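Robots at work: what we saw at the Wokon open day

On 8 April 2023 the Wokon workshop opened its doors to families. Visitors could watch robots being taught to do kitchen jobs, such as picking up food and putting it in the right place.

What is a robot arm?

A robot arm has joints, a bit like your shoulder, elbow and wrist. Each joint has a motor. At the end of the arm is a gripper, which does the job of a hand. The grippers at Wokon have two fingers that open wide and then close together.

How does it learn?

Ifeoma Akpan works with the arms every day. She told visitors that a person guides the arm through a job first, over and over again. One job in January needed 243 tries before the team was happy with it. The computer stores every try and looks for what they have in common.

"People think the hard part is being strong," she said. "Food is soft. The hard part is being gentle."

How does it see?

There is a small camera near the gripper. It looks down at the table, so the computer gets a close view of the food and of the robot's own fingers. Plastic wrapping can be difficult for it. Shiny plastic reflects light, and the same packet can look different when it is turned round.

At the food table

The table was set out like part of a café. Children chose which food the robot should try next, and Damilola Nwachukwu typed it in.
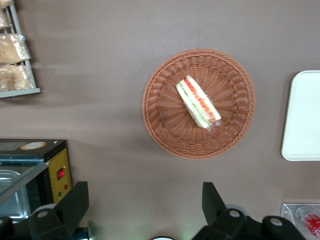

A wrapped sandwich in a round woven basket, seen from above the gripper's two open fingers.

Can I touch the robot?

Not while it is switched on. Visitors stood behind a yellow line on the floor. Damilola kept one hand near the stop button, which cuts the power to the motors.

Words to know

Gripper: the part of a robot that holds things.
Joint: a place where the arm can bend or turn.
Motor: a machine that makes something move.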